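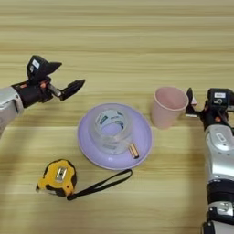 How long does it take to learn to tune a piano properly?

Seven years, if you ask Els Kramer, and she'd like it noted that she still has bad days with the top octave.

I'd gone to see her with a list of sensible questions and got through maybe four of them. Els is a talker (so am I, which didn't help) and we'd been at it for an hour before either of us remembered the kettle. She tunes and repairs pianos from a unit behind the old Ellent building, and she has done it for 30 years, apart from one winter when she sold carpets and hated it.

"I was a terrible pianist," she told me. "Really terrible. My teacher used to leave the room. But I could hear that the piano was out, and I'd say so, and she'd say it was me. Then one day a man came and tuned it and I sat on the stairs and listened to the whole thing. Two hours. I was late for my tea."

She wrote to him afterwards and asked if he needed help. He didn't, but he let her carry his bag for the summer, and the summer went on a bit.

I'd always assumed tuning was a matter of having perfect pitch, and I said so. She pulled a face.

"I haven't got it! Most of us haven't. You take one note from the fork and everything else you get by comparing. You play two notes together and there's a sort of wobble, a beat, wow-wow-wow, and you're listening to how fast it goes. That's the job. You're listening to wobbles."

She made me have a go on an upright she was doing up, an old brown Arkska with two of its castors off. I could hear the wobble straight away and was very pleased with myself until she asked whether it was getting faster or slower as I turned the lever. I had no idea. I'd also gone past it, apparently, and had to come back, and then I went past it the other way. She was kind about it. She did move the lever out of my reach.

The bit I hadn't understood is that a piano isn't meant to be perfectly in tune with itself. Every fifth is squeezed a tiny bit and every third is wider than you'd want, so that you can play in any key and nothing sounds dreadful. I asked her whether that bothered her.

"It did when I was 22. I thought, well, what's the point, it's all a fudge. Now I like it. You're sharing the wrongness out so it's fair."

We talked about customers for a good while. She has a fair few who book every March and every autumn without fail, and then there are the ones who ring up having found a piano free online.

"Please don't," she said, when I asked what she tells them. "I mean, ring me first. I'll come and look. If the pins are loose or the plank's cracked, it's a very heavy cupboard. I had a lovely young couple who'd paid three men to get one up to a second-floor flat, and I had to stand there in my socks and tell them."

What happened to it?

"They put plants on it. It's quite nice. I go round for dinner."

A decent restringing job can run to 3000 pounds, which she knows is more than most people paid for the instrument, and she won't talk anyone into it. The one she was most fond of telling me about was a Yokoyama grand belonging to a retired bus driver. It had been his wife's. He didn't play a note, and for years he'd had it tuned anyway, and then at 54 his daughter took it up from scratch and now plays it every Sunday, badly, Els says, and with the lid right up.

I asked about the apps, because my brother-in-law swears by one and I'd promised I would. She uses one herself for a rough first pass when a piano has dropped a long way. "It saves my ears for the good bit. I'm not proud. But it doesn't know the room, and it doesn't know that this particular string is a pig." She doesn't trust it in the bass at all. There was a longish explanation of why, to do with stiff wire and overtones, and I wrote it all down and can't read it back.

Her ears are the thing she worries over. She wears plugs for the heavy hitting (you have to strike the keys hard to settle the strings, and it's loud, much louder than I expected) and she won't go to concerts in pubs any more. She has her hearing tested every year.

"So far so good. My knees will go first. It's all kneeling, uprights. Nobody warned me about the kneeling!"

She's taking on a learner this spring, her first, a former joiner from Workaden who turned up with his own screwdrivers. She seemed nervous about it. She'd been writing out what to teach him and had got as far as how to take the front panel off without dropping it on your foot.

My own piano, since you'll be wondering, hasn't been touched in six years. I confessed this at the door with my coat already on. Els got out her diary, licked her thumb and asked me if mornings were all right.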